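Hands Up: A Week With the Rorkum Handheld Gripper Kit

7/23/24

Two grippers, two people, one very small office.

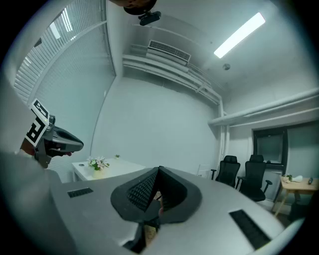 Rorkum wants you to forget about the arm. That's the pitch, anyway. You rent a pair of handheld grippers, you do the job yourself, and the recordings go off to teach a robot that may be sitting in another city. No fenced-off cell, no programmer on site at day rates. Just hands and triggers.

We had the kit for a week. Short version: good, heavy on the wrist, paperwork needs a rethink.

Price first, seeing as everyone asks. $900 a month for the pair, shipping both ways included. Minimum term is 3 months, and I'd push back on that. A small shop wanting to try one task, say boxing orders or sorting returns, doesn't need a whole season of it. Sitton, the outfit that handles rentals for Rorkum out here, told us a shorter term is coming in October. We'll see.

Set up. Faster than expected. Charge, pair, wave the things around until the software is happy, start. The printed guide skips a step on pairing the second unit and we lost most of a morning to it. Support picked up quickly, to be fair, and the person on the line clearly knew the problem allready.

In use the grips are the best part. The notched jaws on ours have a fine textured black pad on the inner faces and it holds. Cups, tape rolls, a slippery bag of screws, all fine. Coins, forget it. Thin card is hit and miss, you learn to come at it from the corner.

The markers matter more than I figured. Keep the black and white square where it can be read and tracking behaves. Smother it with a sleeve and the take gets flagged, and you're doing it over. Roll your cuffs up. Seriously.

Weight is the grumble. Ten minutes, no bother. An hour and my forearm was done. Rorkum suggests breaks after every 50 takes and I'd call that optimistic for anyone who isn't used to it. Koubek's rival kit is lighter in the hand, but the jaws feel flimsy next to these and it costs more once you add the software licence.

Speaking of software. Jurketico makes the review tool that comes bundled, and it's plain grey and a bit ugly and I liked it alot. Scrub through, bin the bad ones, label the rest. Exports took ages on our office connection, so leave them running over lunch.

Worth it? If you've already got a robot on order, yes, get the kit in early and build up your recordings while you wait. If you're only curious, hold off for the shorter term and put the money toward a wrist brace.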